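Re: [Zesulwood-list] Getting the old telly ready for the December film nights
Date: 13/11/2021

On the list last night it was written:

> Hello everyone. Does anybody know whether we are still planning to
> show films in the hall at Zesulwood this winter, and if so, is it to be
> the projector again or a proper screen? I had trouble seeing last
> time from the back row, and the sound was rather lost under the
> heater. I would also like to know if we need to book, as I have my
> sister coming and she can't manage to stand in a queue.

Hello all, and thank you for such a good question, which I ought to have answered weeks ago in a general message and kept putting off because the garden has had the better of me.

Yes, we are most certainly on for December! Four evenings, all starting at seven, with the doors open from half past six so that people can settle in and have a cup of tea first. I know the chairs have been grumbled about (I have grumbled about them myself, at length, to anyone who would stand still) and I'm very glad to say that Zeltlow chapel has offered us their padded ones on loan. They have 108 of them, which is far more than we can fit, so please don't all start bringing cousins.

Now, the screen. The projector was lovely in its day but the bulb has gone again, and when I rang Ramasamy's in town to ask for a new one I was quoted £121 and had to sit down. We have £326 in the film night tin, and I would much sooner that went on hiring decent films and a hot drink for everybody. So the plan is to use a large flat television on a table at the front, and to bring the chairs in closer, in a sort of horseshoe. It won't be as grand as the big white sheet, I do realise, but the picture ought to be a good deal brighter, and we won't have to black out the kitchen hatch with coats.

As for the heater, I quite agree with you. We'll have it on full from five o'clock and then turn it right down once the film begins, so do bring a blanket or a thick cardigan. I shall have my green one with the holes in.

Booking: there's no need for most of you, but anybody who would find it hard to wait should drop me a line off the list and I will put a name on a chair. Your sister is very welcome and can come in by the side door, where there is no step. Please say if she would like to be near the front or near the way out.

One more thing while I have your attention. The Grelance bus has changed its times and the last one back now leaves at 23 minutes past nine, so I have tried to pick films that finish before then, with the exception of the third week, which is a long one with an interval. If you live out that way and would like a lift, or have a seat to spare in your car, do reply to everyone so that we can match people up.

And if anyone still has the big blue teapot from the harvest supper, I would dearly love it back.

With warm wishes to you all, and to the dogs,
your film nights organiser 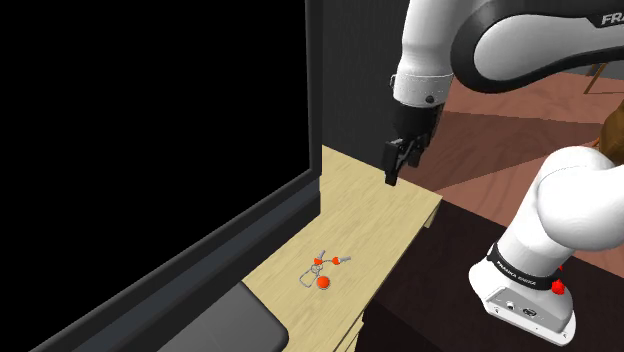
Big screen and table, switched off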